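The Everything Bin
By Sadia Cheema

Every house has one. Ours is gray metal, tall sides, sits on the table, and whatever doesn't have a home goes in. 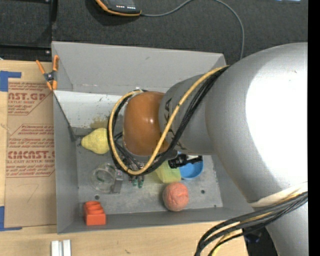
Started in January as a one-week fix. Toys off the floor, kitchen odds and ends off the counter, done. Then the week ended and the bin stayed.

What I've learned, fast, before somebody needs the table back:

Slopping sides are great. Things slide to the middle, you can see most of it without digging. Lids are not great. A lid means stuff goes on top of the lid.

Food is the real trouble. Fruit and toys don't mix, and a pear left under blocks for 4 days is a smell you keep. Smudges on metal wipe off with dish soap, mostly. Scuffs don't. Live with the scuffs.

Set a timer. 20 minutes, tip it out, sort, two piles: goes back, goes away. My neighbor in Duvby does hers at 8 every evening with the radio on, kids helping or atleast standing nearby. I manage twice a month.

Don't buy a second bin. I did. It was full by supper.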